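Landevholm Facilities Service Desk
Request category: Storage and Sorting, Blue Bins
Status: Resolved, monitoring
Reported by: Sorting room, Musar building
Handled by: Robel Admasu

Summary of request

The sorting room reports that the large blue bins supplied under the Derese order are retaining a pale residue on the floor after routine cleaning. Staff also report that neighbouring bins have been set so tightly together that the rims bind when a bin is lifted out. The requester asks whether the bins should be returned to the supplier, Brarent, or whether the cleaning procedure is at fault.

Log entry, 9:10 a.m.

Request received and assigned. The requester was asked to confirm which cleaning product is in use, at what strength, and whether the bins are rinsed afterward. The requester was also asked to set aside two of the affected bins and to leave them uncleaned until they could be inspected.

Log entry, 10:40 a.m.

Reply received. The bins are washed at the end of each shift with the general floor concentrate and wiped with a cloth. No rinse is carried out. The concentrate is measured by eye. Staff advise that the marks were first noticed in June, shortly after the change from the previous concentrate.

Log entry, 1:15 p.m.

Site visit completed. The two bins set aside showed a dull white film on the floor which came away in part under a damp cloth. No cracking, softening or change of colour was found in the plastic. The film is consistent with dried cleaning product. The bins are not considered defective on this point and no claim will be made to Brarent.

With regard to spacing, the row had been pushed against the end wall to make room for a trolley. The trolley has been moved to the bay opposite and the row now has a gap of 16 mm between rims. Staff lifted out each bin in the row without difficulty.

Log entry, 2:30 p.m.

Trial cleaning carried out on one bin, as follows.

1. Remove all contents, including labels and loose packing.
2. Wash the floor and inner walls with warm water and a small measure of neutral detergent. The floor concentrate is not to be used.
3. Leave for two minutes, then rinse with clean water. Water temperature should not exceed 65 degrees.
4. Tip the bin to drain and dry it with a clean cloth, finishing with the line where the wall meets the floor.
5. Allow some 30 minutes of air drying before the bin is returned to the row.

The trial bin was checked under the overhead lights once dry. The film had been removed from the walls and from most of the floor. Faint streaking remained toward the middle.

Streaks and hazy white smudges of this kind are easily confused with the reflections of the lights on the glossier floor of the bin. Staff should view the floor from more than one angle before recording a bin as unclean.
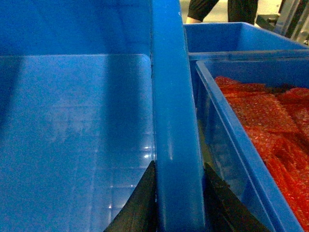
A second wash is permitted where marks remain. Abrasive pads and scrapers must not be used, as scratches will hold dirt and make later cleaning more difficult. Where marks persist after the second wash, the bin may stay in service provided the surface is smooth to the touch.

Log entry, 4:05 p.m.

The revised procedure has been sent to the shift leads and a copy posted beside the sink. The floor concentrate has been relabelled for floors only. The requester has confirmed that the outcome is acceptable and has asked that the bins not yet treated be washed under the new procedure before the next intake.

Outstanding items

Measuring cups for the neutral detergent are on order through the Derese account. The shift leads are to report any bin that remains marked after two washes, quoting its row and position. The request will be closed when the cups have been received.

R. Admasu
Facilities Service Desk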